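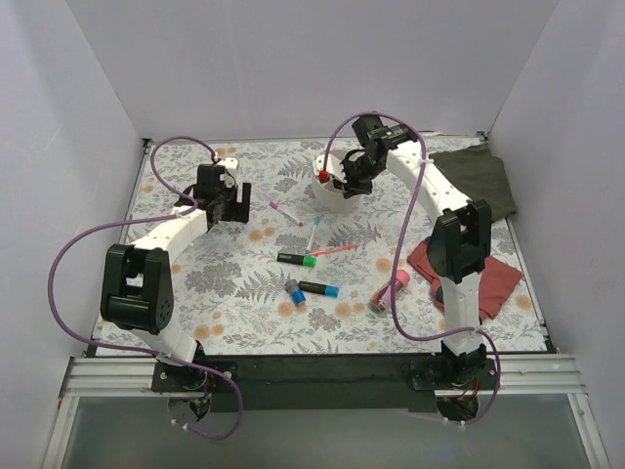 Gray-blue ferns and little peach flowers, which is as close to spring as I'm getting this month.

2023-02-14

I have been meaning to write up the seed order for a while now, and since it's raining and the soup doesn't need me for another hour, I'm finally sitting down to it. If you've been reading for a while you know how I get in February. The catalogs come, I circle everything, and then I have to go back through with a different color pen and be a grown-up.

This year I gave myself a budget of 49 dollars and I want it on record that I stuck to it, if you don't count shipping (I don't count shipping). Most of it went to Fadach, the little seed company I found the winter before last, whose catalog is printed on that soft newspapery stuff that gets all over your fingers. They had the purple pole beans again! I grew those along the back fence last summer and we ate them until my husband asked, very politely, if there might be some other vegetable. There will be. I also ordered chard, two kinds of lettuce, and a squash called Meridetti that I have never grown and know nothing about except that it sounded delicious.

The tomatoes are where I always get into trouble. Last year I started 25 plants on the windowsill for a bed that holds eight, and I spent all of May leaving them on people's porches. My neighbor Abrehet Moges took four, bless her, and hers did better than mine, because her side of the street gets the afternoon sun and she remembers to water. She brought me back a jar of her sauce in September and I hid it behind the oatmeal so I wouldn't have to share it.

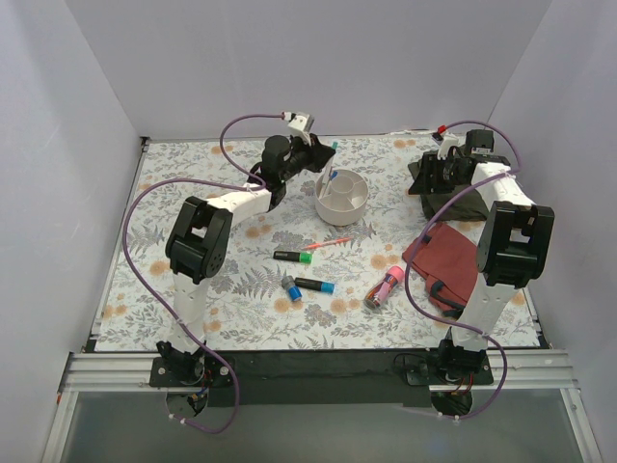 So the plan is ten tomatoes, and I've written that on the calendar in ink. Eight for the bed and two for Abrehet, who has already asked. I'll start them in the first week of next month, in the same old yogurt cups with holes poked in the bottom, and the peppers get the warm spot on top of the refrigerator because they sulk anywhere else.

The other project is ferns. There's a strip on the north side of the house where grass has never once grown, and I've thrown more money at it than I care to add up. My sister keeps telling me to quit fighting it and plant something that likes the shade, and I've decided she's right (please don't tell her). I'm going to clear out the dead patches as soon as the ground is dry enough to dig, work in the leaf mold from the bin, and see what the nursery has in April that isn't too dear.

If any of you have grown ferns next to a foundation, I'd love to hear which ones came back the second year. The soup is starting to smell like it wants stirring, so I'd better go see to it.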